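Room Dresser and Set Keeper (part-time)
Brekton Studio, Gosatach 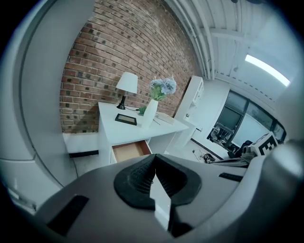
The desk corner by the brick wall, with lamp and hydrangeas.

Brekton Studio is looking for a part-time room dresser to look after the furnished corners in our main hall. We hire these out by the half day to small furniture makers, lamp sellers and homeware shops who need a tidy, believable room for their catalogues. The post is for 2 days a week to begin with, starting in May, and is based on site. It can't be done from home.

What the work is

You will set up each corner before a client arrives and put it back in order afterwards. Most of the job is moving small things — lamps, vases, frames, trays, books, cushions — and making sure they go back where they belong. The desk by the brick wall is the one clients ask for most, so you will get to know it well.

On a normal day you will:

Check the booking sheet and lay out each corner to the client's list
Wipe down desks, shelves and drawer fronts, and clean the insides of drawers
Buy flowers on the morning of a booking, trim them and change the water
Route lamp cables so they don't trail over an edge where someone could catch them
Pack and label items going back to the store room
Note anything chipped, stained or missing in the props book

The props book has 3,000 entries. It was started by Roxana Onu, who is moving to our client side this spring, and it needs to be kept up every day. If a black frame goes out to a client and comes back with scratched glass, we want that written down the same afternoon. Roxana will be in the building for your first month and will show you how it is laid out.

From time to time you will also help with larger changes, such as swapping a desk for a dining table or repainting a shelving unit. These are always done by two people. The white furniture marks easily, and touching up paint is a regular part of the work.

Who we are looking for

You don't need a qualification. Shop display, hotel housekeeping, theatre props, removals or running a busy house would all be useful background. We would like someone who:

Notices when a thing is in the wrong place
Can lift and carry safely, with help for heavy items
Is comfortable working alone for part of the day
Writes clearly enough that another person can follow the notes
Can be on site by 8 am when there is an early booking

Some knowledge of cut flowers would help. A driving licence would be handy for trips to the Tudose warehouse, where we keep the bigger furniture, but it isn't required.

Hours and pay

The usual days are Tuesday and Thursday, 8 am to 4 pm, with a paid half-hour for lunch. Extra days come up before the autumn catalogues and are offered to you first. Pay is by the hour and will be confirmed in writing before the interview. We provide gloves, an apron and a locker. There is also a yearly allowance of 200 for work shoes or training, in the same currency as your wages.

The hall is on the first floor and is reached by stairs or the goods lift. It can be cool in winter, so bring a jumper.

How to apply

Send a short letter and a list of your past jobs to Veronica Zamfir at the studio office, 34 Lava Street, Gosatach, or hand them in at the front desk. One page for the letter is enough. Please tell us about a room, shop or stockroom you have kept in order and how you went about it. Photographs are welcome but not needed.

Applications close on 26th April. Shortlisted people will be asked in for a paid trial of two hours, which means dressing one corner from a written list and packing it away again. Travel within the town is refunded on the day — please keep your ticket.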